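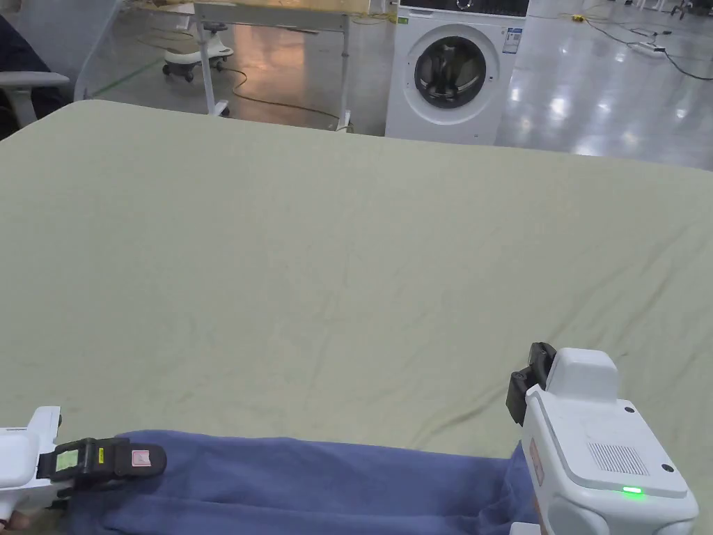
How to fold a fleece blanket on the bed

A bed is the best folding table most homes have. It's wide, it's at a good height, and the blanket won't slide off it the way it does on a polished tabletop. These steps work for a throw or a full blanket.

Before you start

Make the bed first. Pull the bottom sheet or cover flat and run your forearm across it once. Small creases don't matter, but a thick ridge will show up in the fold. Brush off any lint, as fleece picks up everything it touches.

The blanket should be completely dry. If it came out of the dryer warm, let it lie open for a few minutes.

Folding

Lay the blanket out with one long edge toward you and the softer side down. Take hold of the two near corners and lift the edge just clear of the bed. Pull gently outward until the edge is straight, then carry it to the far edge and set it down. Match the corners before you let go.

Smooth from the fold toward the open edge with flat hands. Don't press hard - fleece springs back, and pushing only moves the bunching somewhere else.

Fold in half the same way again. You now have a long strip. Bring each short end to the middle, then close it like a book.

If the strip twists, open the last fold and redo that one. There is no need to go back to the beginning.

Sizes

Our Uro throw folds to shelf size with the steps above. The larger Fovholm blanket, which measures 2000 x 2000 mm, needs one extra fold in the long direction. For anything up to 3000 mm long, fold the length in half first, then start from the top.

Storing

Put the blanket away with the rounded fold facing out. It's easier to grab, and the stack stays neater. Leave a little space above the pile. In a Usanby drawer, stand the blankets on edge - three Uro throws fit side by side.

Refold stored blankets in February or whenever you change the bedding over for the season.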